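Neltthorpe Neighbors Help Board
Streets, Sidewalks and Parking

Long crack down the middle of our street, is it worth reporting?

Hi all! We moved to the lower end of Fourie Street in December and I love it here, but I walk home after work and there's a crack in the asphalt that I keep catching my toe on. It runs at a slant across the lane for a good long stretch. During the day you hardly notice it because the whole surface is rough anyway. After dark it's another story. Is this something the town fixes, or do they only care about real potholes? And is it a crack at all, or one of those seams where two strips of paving meet? I'd love to learn how to tell.

Posted by newonfourie
23 people found this useful

fustska_rider
yes report it. they did ours on Pletlow Road, took a while. watch your wheels if you bike, the narrow ones will drop right in

curbside_carol

Oh, I'm so glad somebody else looks at pavement! I've been reporting spots in our part of town for years and it really is worth the five minutes.

First, crack or seam. A paving seam usually runs pretty straight, along the direction of traffic, and keeps the same width the whole way. A crack wanders, and sooner or later it branches. Old seams do open up and start branching too, so plenty of them end up being a bit of both, and the road crew will treat them the same way (they clean it out and pour in hot sealer).

Second, go out at night with a good flashlight! I know it sounds backward, but light coming in low makes every pit and ridge stand out, and you'll find twice as much as you would at noon. Wear something bright, stay near the curb and go when there's no traffic.

When you send it in, give them the nearest house number, which side of the street it's on, and how long it is. I pace mine out. My last one was 10 paces and they found it right away. Put a coin beside the widest part for one close picture, then take another from farther back with a building or two in it so they can match the location. Mention if cars park there, because they'll need to post signs before they can work along the curb.
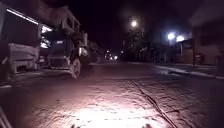 night_walk_nelt | Fourie Street, lower end | 4 replies

I think I know the very one you mean! With the light on it you can see how dark the line is against the paler road, and it has little branches toward the near end. The surface around it is all pits and bumps too, so I'd put that in the same report and ask if they'd look at the whole stretch. There's a big light-grey truck parked on the left and a long tube light on the building over it, which ought to help anyone trying to find the spot.

I sent mine through the street repair form and picked "surface cracking" from the list. If you pick "pothole" it goes to a different crew and you may have to start over. Please add yours as well, even if it's the same crack!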